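Pads before fingers: a week with two hand-held grippers and a lot of sticks

By Aranka Bozsik
February 4, 2020

I've lost a fair bit of this week to kitchen sticks. Wooden ones, long and thin, the sort that live in a pot by the cooker until you want to stir something. They're the test piece for the pad comparison that our little group has been promising since November, and I can now say that it has properly started, that we have some first results, and that I never want to hear one of them roll off a table again.

Quick catch-up if you missed the last item. Erkora is our small project on picking up thin household things, and it's been arguing with itself over what to put on the inside of a gripper finger. Osamu Nomura wanted the soft ribbed pads. Shuzhen Wan wanted something darker and stiffer that wouldn't squash. I wanted everyone to stop sending me emails, so I said fine, we'll try both, on the same jobs, on a real table with a real cloth on it (wrinkles and all!) and see which we'd rather live with.

The grippers are hand-held, so you hold the thing and your own arm does the moving. That keeps it cheap and quick, and it means I can blame Osamu's wrist when something gets dropped. We used two of them at a time for most of the jobs, one for each hand. The camera rides on the tool and looks out over the fingers, so what it sees is pretty much what an arm would see later on if we get that far. Sze-wing Yen has been looking after the recordings, and she's much stricter than I am about starting each go from the same place.

The jobs themselves are simple to say. Get a stick between the fingers. Hold it upright without it swinging about. Do something with a container. Put things down side by side on the cloth. That last one sounds like the easy one and I found it the worst, because a thin stick lying flat gives you almost nothing to get under, and if you press too hard you just bring a handful of tablecloth up with it. 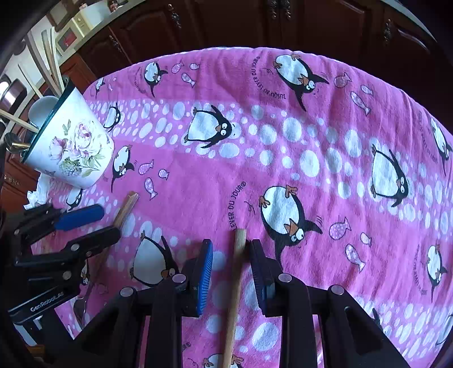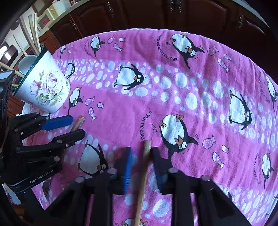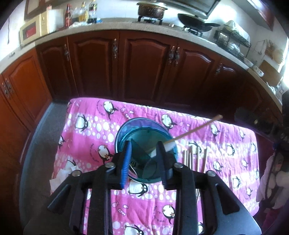
At the kitchen table with the hand-held gripper, blue pad on the left finger, and the wooden sticks.

So, what did we learn? The blue pads are lovely for grabbing. You can come in a bit wonky and the ribs seem to forgive you, and the stick settles into them and stays put. Where I went off them was letting go. Two of my releases on the first afternoon went wrong in exactly the same way, with the stick clinging to the soft side for a moment and then dropping at an angle. Shuzhen was very pleased about this and I had to hear about it over lunch.

The darker side was the other way round. It let go cleanly every time I asked it to, but it was fussier about how you came in, and if the stick wasn't square to the finger it liked to turn. Having one of each on the same tool was Osamu's idea of a compromise. I thought it was daft when he suggested it and I've rather come round to it, I must say. The soft side does the catching and the stiff side gives you something to push against. We did 17 goes with that mix before I handed over to Sze-wing, and I'd got quite comfortable with it by then.

Containers were their own headache. With a tall stick sticking out of something, you'd think you could just reach down and take it, but the outer arms of the linkage spread quite wide and you have to keep an eye on them as well as on the fingertips. I kept watching the tips and forgetting the rest. Chia-jung Fu, who came along for one session to try it with fresh hands, did better than any of us at this. She goes in slower, I think, and she tips her wrist over earlier so the bulky bit ends up on the far side. We've asked her to come back and show us properly, and she said she'd think about it.

A word on the cameras, as people asked last time. The wide lens takes in loads, much more than you need to guide a finger on to a stick. Stoson, which is the bit of software Sze-wing uses to line the recordings up, copes well with the bend in the view, but it took her a couple of evenings to get the settings right. The patterned cloth was a worry too. I'd assumed that a busy print would throw everything off, and Sze-wing reckons that it has helped if anything, as there's always something nearby for the software to hang on to. I'd like to see the same jobs on a plain cloth before I believe that, and she agrees, grudgingly.

What's next? We want up to 200 recorded goes for each pairing of pads before anyone is allowed to say which is best, and we're nowhere near that yet. Auer, our controller box, is meant to take over the opening and closing at some point so that we can stop relying on thumbs, but the wiring isn't finished and I'm not going to promise a date. There's also a plan to put the same fingers on a small arm we've nicknamed Wasten. Osamu has done the drawings for the mount and Shuzhen has done some rather rude notes on the drawings.

I'm also after suggestions for other thin things to pick up. Knitting needles are on the list already, and paintbrushes, and somebody said dry spaghetti, which I think is asking for trouble but I'd quite like to watch. Send me yours through the usual page and I'll put the better ones to the others when we meet to swap the pads over.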